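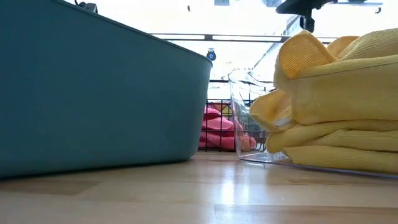
先分类，还是先干活

我用过的笔记软件，数下来一只手不够。最近一次搬家搬进Esby，是因为它允许给每一条笔记打任意多的标签，还能给标签分组，给分组配颜色。我兴奋得不行，整整一个周末没出门，把旧笔记一条一条拖进去（对，手动拖的，别笑），拖完看了一眼侧边栏：340个标签。笔记本身呢？400条。

也就是说，平均下来我差不多每写一条笔记就要发明一个新概念来管它。有个标签叫“待思考”，旁边还有一个“待想”，我到今天也说不清这俩当时是怎么分的家。还有一个叫“重要但不紧急但有意思”，里面只有一条，内容是某家面馆的营业时间。

我写这篇，就是想给“乱放”说几句好话。准确点讲，是想给“先放着，用到了再说”这种看起来很没出息的办法说几句好话。这些年教人整理信息的书和课太多了，我买过好几本，书架上现在还站着，它们的共同前提是：东西一进门就得有个去处。邮件要进文件夹，文章要进分类，照片要进相册，连脑子里冒出来一句话也得先判断它属于工作还是属于生活。可是一句话刚冒出来的时候，我哪知道它属于什么！

我以前在Pludmont做过几年资料编辑，那地方有一套传了好几任的目录规范，打印出来装订成册，141页。新人头一个礼拜什么都不用干，就读这个。规范写得很认真，认真到每一种来稿都有两到三个看起来都对的位置：一篇讲港口工人饮食的文章，放“劳动”可以，放“饮食”可以，放“地方”也可以。于是大家每天都在讨论该放哪儿，讨论完了写一条补充说明，补充说明又进了规范。我走的时候它还在长。

而真到要找稿子的时候，所有人的做法都一样：扯着嗓子问坐在窗边的McKinnon。McKinnon脑子里没有那套目录，他记的是“那篇稿子来的那天打印机坏了”或者“标题里有个错字的那篇”，然后伸手在一摞纸里一抽，十有八九就是它。我当时觉得这人真神，后来才慢慢琢磨过来，他那一摞纸有个很朴素的规矩，最近用过的在上面，很久没人碰的自然沉到底下去。没人给它设计过，用着用着就成那样了。
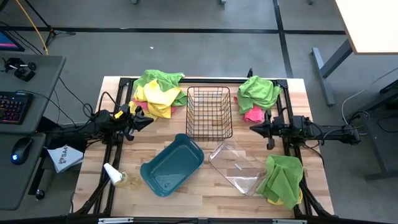
分类这件事最哄人的地方，是它让你觉得活已经干了一半。我自己就常掉进去：要写一篇稿子，先建文件夹，“素材”“初稿”“终稿”“图”，四个建得整整齐齐，心里那叫一个踏实，然后起身去倒茶，一个下午就没了。稿子一个字没有。工具备得越全，人越容易误以为自己在前进。你看那张木头桌面，黑色铁丝筐空着，青绿色的塑料箱也空着，布有三堆，这景象跟我的硬盘简直一模一样，容器永远比里面的东西先到位。我的“终稿”文件夹有一回空了整整一个冬天，从12月一直空到开春，我每次点开都像推开一间租来没住的房子，还挺心疼租金。

所以我现在的办法是，先不给容器。笔记就一个大池子，按时间往下排，新的在上面。要找什么就搜，搜不到就想想大概是什么时候写的，往下翻。翻的过程里经常碰见别的东西，有时候比我要找的那条还有用，这一点我特别想强调！好的文件夹系统把无关的东西挡在外面，可写东西的人靠的往往就是那点无关。去年我写一篇讲公共澡堂的文章，怎么都开不了头，翻笔记的时候撞见一条抄下来的公交车报站词，一下子就有了第一段。这两条笔记放在任何合理的分类里，都隔着十万八千里。

当然了，话说到这里肯定有人要跳起来：你一个写稿的，乱一点又怎么样，医院能乱吗，药房能乱吗，档案馆能乱吗？不能，我完全同意。凡是一样东西要由很多互不相识的人来找，找错了会出大事，那就得有规矩，规矩还得硬。我有一次去配眼镜，店里用的是一套叫Prostent的客户系统，店员敲了我的名字，度数、镜框、上回抱怨过鼻托太紧，全出来了，我佩服得很。这种分类是为陌生人做的，做的人吃苦，用的人享福，值。

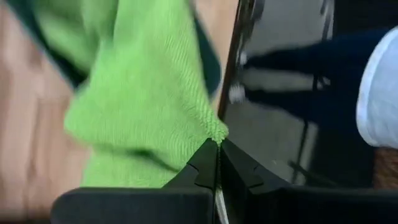

我反对的是把给陌生人用的那套规矩，原封不动搬到只有自己一个人用的地方来。我的笔记只有我看。我给自己定的那些标签，是在假想一位将来的读者，一个端坐在书桌前、心平气和、对我三年前的思路了如指掌的我。这个人从来没出现过。真正来翻笔记的那个我，通常是半夜，着急，饿着，只记得那条笔记里好像有个“桥”字。对付这样的人，一个搜索框就够了，给他340个标签是存心为难他。

还有一层，说出来有点不好意思。分类分得太早，会把想法按死。我有过一条笔记，写的是小时候邻居家吵架，全楼的人都假装没听见，第二天在楼道里碰见还格外客气。我当时顺手归进了“童年”。归进去以后，它就真的只是一条童年回忆了，我每回看到它，都是怀旧的眼光。过了很久我才意识到，它讲的其实是隔音，是礼貌，是人住得太近以后怎么给彼此留面子，完全可以写成一篇讲居住的文章。就因为头一天晚上我手快，给它贴了两个字，它就在那个抽屉里老老实实躺了好些年。你说冤不冤？

也有朋友跟我讲，那你多打几个标签嘛，“童年”“居住”“礼貌”都打上。我试过呀！我就是这么一路打到340个的。标签多到一定程度，跟没有是一个效果，区别只在于你还得维护它。而且每打一个都要停一下，想一下，选一下，一条笔记本来写半分钟，打标签要两分钟，写着写着就不想写了。我翻过自己的记录，标签最讲究的那几个月，恰恰是笔记最少的几个月，少得可怜，有一个月才8条。

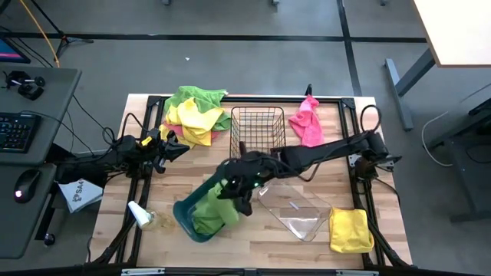 Meifang Zheng看完我的初稿，回信说她不服气。她的意思是，我把分类当成了存放的手段，可对她来说分类本身就是思考，她每年会把所有笔记重新归置一遍，归到一半常常就知道接下来该写什么了，最后归没归完倒无所谓。她还补了一句，说我那个按时间排的大池子也是一种分类，只不过分类的活让日历替我干了，我占了便宜还嘴硬。

这封信我读了好几遍，得承认后半句戳到我了。按时间排确实是一种秩序，而且是一种很偷懒的秩序，我喜欢它就是因为它不用我做决定。至于前半句，我想了几天，觉得我们俩吵的可能是先后。她是手里攒了一大堆东西以后再去归，那时候她已经知道自己在跟什么打交道了，归类就像把一桌子牌摊开来看，看出哪几张能凑一起。我骂的那种归类发生在进门的那一秒，牌还没摸到手，先规定好了这把要打什么。这两件事用的是同一个词，滋味差远了。

不过我也问了她，要是归置到一半电话响了，一个星期回不来怎么办。她说那就乱着呗。你看！她自己也是能忍受乱的人，那我就放心了。我最怕的是另一种人，见不得中间状态，东西摊了一半就浑身难受，非要当天收干净，哪怕收得毫无道理。我母亲就是，她收拾过的抽屉漂亮极了，剪刀跟创可贴放在一起，问她为什么，她说剪刀会剪到手。这个逻辑我无法反驳，但我每次拆快递都要去药抽屉里找剪刀，二十多年没习惯过来。

那封信之后我做了一点让步。2018年10月起，我在那个大池子旁边开了一个小角落，只放正在写的那一篇用得上的东西，写完就倒回池子里去，角落空出来给下一篇。没有名字，没有颜色，也不准同时有两个。这大概就是McKinnon那摞纸最上面的几张吧，我绕了一大圈，花了好几份订阅费，才学到人家在窗边坐着就会的本事。

Esby我还在用，标签那一栏让我折叠起来了，没舍得删。那个“待思考”和“待想”也还在，前两天我又往其中一个里面扔了一条，扔的是哪个，我现在已经想不起来了，反正搜得到。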